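7 September 2018

Glue trials for the felt insoles, second batch. Hakim Jugah cut the samples from the Ornley roll, 100 g each. Press at 466 for all of them, same as in June. The Vavel glue holds well at the heel but it makes a hard line at the toe, I do not like it. The Olszewski glue is softer and needs one more night. 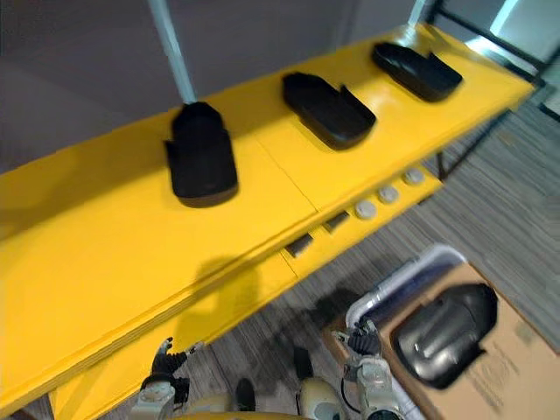 Drying space is again my question. I would like to give every pair its own place before we start order 3780. A long yellow shelf with black slipper shapes standing apart on the top board, and a second board under it, is the layout I have in mind. Ask Stukance for the price.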